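Filed under: Shop Floor, Photo Galleries, Automation

Two Arms and a Table: Working at Plekside

When the arms came to our Torisville shop in January, plenty of us figured it was the start of a long goodbye. Well, all 32 of us are still here, and I have to say the place is more fun to work in! I run returns and small repairs on the Wojcik line, so I get to spend part of every shift at the arm station, and I've been wanting to put up a page about it for months.

My old day was lids. Lids on, lids off, check the pad inside, next one. On our busiest shift I handled 408 pieces and went home with thumbs that wouldn't close around a coffee cup. Now I set out the parts, pick the next job and keep an eye on how the grippers come in (the angle matters a lot more than I ever would have guessed).
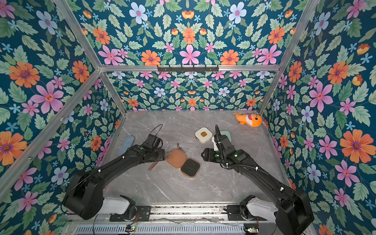
Dexter Pruitt trained eight of us on it, two at a time, and he let us make all the mistakes ourselves. I loved that. Hard cases, soft things, thin metal bits, they all want a different touch, and you start to notice how much your own hands have been doing all these years without asking you.

It hasn't all been smooth. The night crew wants more say in the schedule, and they should get it. Two people moved over to the Romevside building, one happily, one less so. But I've learned to read a wiring diagram at 9 years on the job, and my thumbs feel great. Next up for me is the calibration class, and I already have my notebook picked out!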